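Toltesico: a word list of kitchen and shed talk from Wirnoscombe

Readme, last touched 4 March 2023

G'day, and thanks for downloading this. Toltesico is a list of 600 words and sayings I've collected from people in and near Wirnoscombe, mostly to do with cooking, gardening, fixing things and complaining about the weather. I started it because my nan called the end of a loaf "the knocker" and I'd never met anyone outside the district who did. (I have now. He was from two paddocks over, so he doesn't count.)

I'm not a linguist. I drove a school bus for years and you hear a lot of talk on a bus.

What's in the download

words.csv is the main file, one entry per line. The columns are headword, spelling variants, meaning, an example sentence, where I heard it, and a confidence score.
sayings.csv is the same idea but for whole phrases, like "all gate and no fence" for a bloke who talks a big game.
notes.txt is me arguing with myself. Read it if you like that sort of thing.

Everything is UTF-8 with commas between the fields. If your spreadsheet turns the example sentences into a dog's breakfast, check that it's respecting the quote marks, as plenty of the sentences have commas in them.

How I collected it

Mostly by sitting at people's tables and drinking their tea. I wrote words down in a notebook, read them back to whoever had said them, and typed them up that night while I could still read my own handwriting. I don't have recordings, so please don't write asking for audio! The spellings are my best go at the sound. "Shooly" (a drizzly morning that might clear up) could just as well be "shoolie", and I've put both.

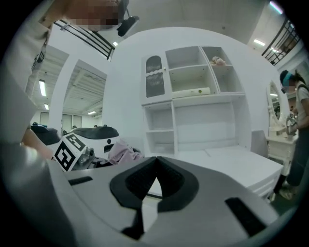
The confidence score runs from 2 to 10. A 10 means I heard it from several families who don't have much to do with each other. A 2 means one person said it once and may have been having a lend of me. I never used 1, as anything that shaky got left out altogether.

Fouad Nasr went through the whole gardening section for me and fixed a pile of meanings I'd got backwards, including "to major", which I had down as planting out seedlings. It means thinning them. It comes from a Mr Major who was apparently ruthless with his carrots, or so the story goes, and I've marked the origin as doubtful.

Things to watch out for

The list leans old. Most of the people I sat down with were retired and had time for a yarn, so if you're after what teenagers say at the skate park, you'll be disappointed.

It's also heavy on the river side of town. I know far fewer people up the Preresar road, and there's a whole lot of sheep talk up there that I've barely touched.

A few words are rude. They're flagged with an R in the notes column, so filter on that before you use the list with kids.

I've left out surnames and street names everywhere in the data, and anything that was only funny if you knew who it was about.

Using it

Go for your life. Put it in a lesson, a crossword, a quiz night, whatever you fancy. I'd like a mention if you print it, and please keep the confidence scores attached if you pass the files on, as I don't want a 2 turning up in somebody's book as gospel.

Still to do

Finish the June additions (shearing and preserving, mainly).
Sort out "arvo-ish" and "arvoish", which are in there as separate entries.
Ask at the bakery about the knocker.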